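Two-arm table setting project, left arm pushes the plate

Posted in Student Projects, 22nd March

Lindemann
Hello everybody. I am in the robotics club of my school and our project for the April show is a table setting task with two arms. The left arm must place its finger on the edge of a plate and hold it, and then the right arm brings the other things. We have recorded 493 runs by now. In many of them the left finger comes down too hard and the plate slides. The same program worked well last month. What should we check first?

Postmont
Check the zero position of both arms before you change any code. We lost two weeks in our class because one shoulder was a little off after we moved the base. Put each arm in its rest pose, read the joint values, and compare them with the values you saved on the first day. If you saved none, do it now – you will need them again.

After this, make the last part of the downward move slower. We use one speed for the travel and a second one for the last two centimeters.

Amura
maybe the plate is too light, try another one

Sinier
I agree with Postmont about the zero position. Our team also keeps a tray under the plate, and the start place of the tray is always the same, so we can compare one run with the next. 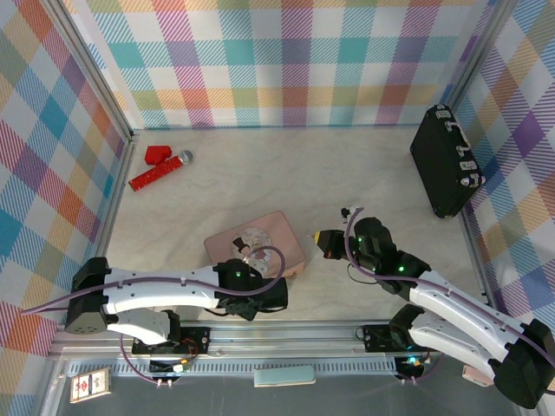 Should we delete the bad runs before we train?

Keep them in a separate folder and train only with the good ones at first. Later you can look at the bad runs and see at which step they fail.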